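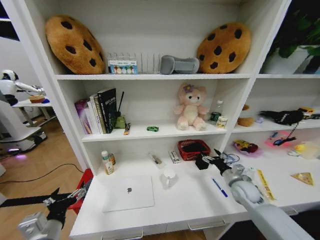 Priltska Under-Shelf Light Bar, 40 cm: Four Months In

I bought two of these in January for a room that gets almost no daylight after lunch. The overhead light is behind me when I sit down, so anything on the back half of the desk ends up in my own shadow. A desk lamp fixes that but takes up space I need for paper.

The Priltska bar is a thin aluminum strip with a frosted cover. It sticks to the underside of a shelf with two magnetic plates and charges over USB-C. The box says 700 lumens on the high setting. I have no way to check that, but high is too bright for reading and I leave it on medium.

Installation took ten minutes, most of it spent wiping down the shelf. The adhesive on the plates is strong. I put the first one in crooked and had to work it off with dental floss, and it took a small fleck of paint with it. Mark your line in pencil first.

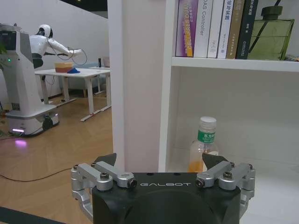 Dana Whitcombe
Contributing Writer, Home and Storage

Battery life is the weak point. On medium I get five evenings out of a charge. The motion sensor helps in a closet, but at a desk it turns the light off whenever you sit still to read, so switch it to manual.

The color is good. There are three settings, and the middle one doesn't turn white paint yellow or blue. The Kurek bar I used before had a green cast that I noticed every time I looked up.

Brightness changes with a touch pad on the left end. It works, though it also responds to a sleeve. Holding it down dims the light smoothly with no flicker that I can see.

The store listing shows a 4.6 average from 3,399 ratings, and most of the complaints are about the plates. Mine have held. One bar came with a dead sensor and the seller, Brisalgate, replaced it in a week without asking for the old one back.

I'd buy it again for shelves over a desk. For a kitchen counter, get a wired one.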